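Unit 5: Light, shine and exposure

Read the first chapter of the course packet before class. Mahsa Ghorbani is taking this session, and the lab in the afternoon runs as usual with Mathis Charpentier.

**Two kinds of reflection**

When light hits a surface, part of it is taken in and part is sent back. A rough surface sends it back in all directions. We call this *diffuse* reflection, and it is what lets us see the color of a wall or a sheet of paper from any side. A smooth surface sends most of the light off at one angle. This is *specular* reflection, and it shows up as a highlight.

Most materials do both. A glazed cup has a body color (diffuse) and a bright spot (specular). The bright spot takes its color from the lamp – the glaze has little to do with it. Metals are the exception, and we come back to them in Unit 6.
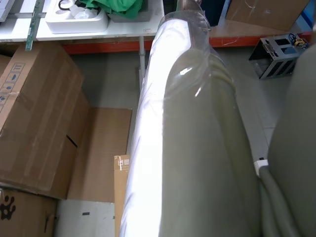

*Fig. 5.1. Highlights on clear plastic; the white sleeve at left is overexposed.*

**Clear materials**

A clear film reflects a small share of the light at each face and lets the rest through. Where it is creased, each fold meets the light at its own angle, so highlights can be short, thin or slanted.

**Clipping**

A sensor can record only so much light. Past that point every value is the same, and detail is gone for good. Darkening the file later turns the area gray but does not bring the detail back. Expose for the brightest part you need to keep, then lift the shadows.

**Lab**

1. Set up the lamp and the Fliltau light meter.
2. Shoot white paper at ISO 200, opening up one stop at a time until it clips.
3. Write down the meter reading for each shot.
4. Repeat with clear wrap over the paper.

Lab sheets go to Parisa Daneshvar by 17:00.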